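Progress report to the Drutton Community Fund
Tool and parts library, sorting room fit-out
Prepared by the Cevau workshop coordinator

We're at the halfway point of the grant and I'm really pleased to be writing this one. When we last reported, the sorting room was a concrete shell with a pile of timber in the corner and a lot of tape on the floor showing where things might go. It's now a working room, and people have started coming in on Saturday mornings just to have a look at it (we've put a few of them to work).

Benches and flooring

All four benches are in and levelled. The back corner gave us grief, as the slab drops away toward the old drain, and the bench there had to come out twice before it sat properly. The new dark floor covering is down through the whole room and it has made a bigger difference than any of us expected. It's easier to stand on for a long shift, and the place sounds quieter too. The skirting is still to do along the north wall.

Shelving went up in December. We bought second-hand from Prestano when they cleared their old storeroom and came in under the line you approved, so with your okay we'd like to move the leftover to lighting. There's a note on that further down.

The big bin

You asked specifically about the main sorting bin, so here is the long version. The original plan was a moulded plastic tub. We tried one on loan for a fortnight and gave it back. Small steel fittings bounced around in it, the base bowed once it was half full, and anything oily left a stain that wouldn't shift. The metal one we settled on is open on top, with a tall panel at the back, and it's big enough to tip a whole crate of mixed parts into without chasing half of them across the room. Ejigu did the folding and supplied it at a very fair price.

It sits on boards, which keeps the metal off the floor covering and means we can get a broom in close. I love how easy it is to clean! A rag and a bit of citrus degreaser at the end of the day and you're finished. It's already picked up its share of scuffs and scratches on the bottom, and I'm quite fond of them.

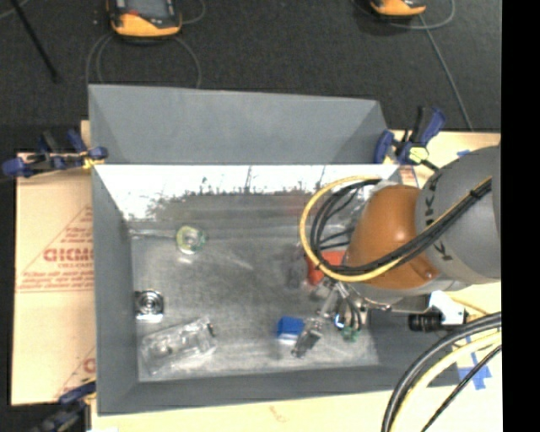 The metal sorting bin on its boards, sorting room.

Two small things to fix. The light bounces hard off the inside of the back wall, bright enough that small shiny parts are difficult to pick out when you're looking straight at it. We've tried a sheet of grey felt clipped over the top half, which helps but gets grubby quickly. The better fix is probably to move the ceiling light, hence the request below. The other is the front lip, where we'd like to fit a length of rubber edging so that people can lean in comfortably.

What's been sorted

We've now been through 109 crates of donated hardware. That's well ahead of where I thought we'd be, and most of the credit goes to having a proper bin to tip them into. Hinges and brackets are finished and on the shelves with labels. Plumbing fittings are nearly there. Electrical is slower going, as everything has to be checked before it can be lent or given away, and we only have 5 people signed off to do that. Two more are booked into the next training evening.

Mixed screws remain the great unsolved problem. We've had excellent suggestions from members, including a set of stacked sieves that one of them is building at home, and I'll report back on how they go.

Spending

Benches, flooring and the bin are all paid for and the receipts are in the attached folder. Shelving is paid apart from delivery. We haven't touched the signage money yet. The only change we're asking for is to put the shelving leftover toward two adjustable lights above the bin and the bench beside it. The quote is in the folder as well.

Next 12 weeks

Finish the skirting and the rubber edging
Move the lighting, if you approve the change
Complete the plumbing and electrical sorting
Paint the door and get the sign up outside
Open the lending counter two afternoons a week

Please do come and see the room. Any Saturday before noon is good, there's parking behind the building, and we'll happily hand you a pair of gloves and a crate of door handles.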